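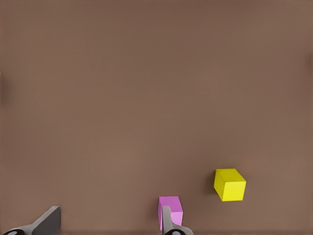 Chapter 2

What Will It Really Cost?

When I bought my first robot arm, I had a budget of exactly one line. It said "arm". I'd like to tell you I was young, but I was a head of department with a key to the stationery cupboard and I should have known better. By September that one line had grown to 16, and two of them were for cables.

So this chapter is about money, and I'm putting it ahead of the chapters on grippers, control and safety on purpose. Most of the choices you'll meet later in the book get made for you on the day somebody signs the order. If you sign for an arm that can't take a second make of gripper, Chapter 5 is going to be rather frustrating reading!

Let me start with the quote. I had one on my desk from Saretti, a supplier I've used for years (they do answer the phone, I'll give them that), and the figure at the top was £3295 for a small bench arm. It's a nice figure. You can take that to a meeting. But then I turned over the page and found the gripper listed as an option, the mounting plate listed as an option, and the simulator licence marked "see separate sheet". The separate sheet wasn't attached. I rang them, had a cup of tea while I waited, and the total I finally wrote down was more than double.

Bostach do it the other way round and quote for the whole bench in one go, which looks frightening until you put the two side by side. We'll do just that in section 2.3, line by line, and I've left a blank column so you can add a quote of your own.

Now, the bit I'd have skipped as a student – planning the work before the shopping. Write down the job first. Picking up a small block from a table and putting it somewhere else is a perfectly good job to start with, and you can try it in simulation long before a crate arrives. My colleague Nanami Yoshida ran her whole course that way for 11 weeks while the Sasaki arm was on back order, and she changed her mind about the gripper halfway through. Changing it cost her an afternoon. Had the order already gone in, it would have cost her a restocking fee and a very dull set of forms.
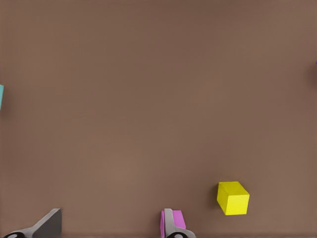 Should I pay for the simulator before I've chosen the arm?

I would, as long as the licence is a short one and lets you load models from more than one maker. Ask for that in writing, and put the renewal in next year's budget on the day you buy it.

Prosura's licence runs by the seat and most of the others run by the machine, so do check how many people will be logged in at once. I got this wrong, and had students taking turns for most of a term. The worksheet for section 2.1 starts with that very sum. You'll need last year's running costs to hand, including repairs, and if your department doesn't keep them separately then go and be nice to whoever pays the invoices.

2.1 Counting seats, machines and hours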